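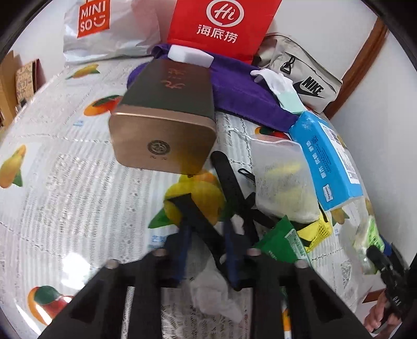

Slide 6. Packaging reuse, tabletop sort.

Start with the tin. Rigid, rounded corners, copper-colored end panel. Goes in the "keep" group: it stacks and holds its shape.

Next, carrier bags. Plastic (MINI SO) and red paper (海底捞) are logged separately. Plastic folds flat; paper creases and loses strength at the handles.

Mesh drawstring pouch: small parts only. Nike bag is luggage, excluded from the count.

Survey total 1104 items, 897 kept. Credit Sowmya Nambiar for the table. Pause for questions, then slide 7, labels.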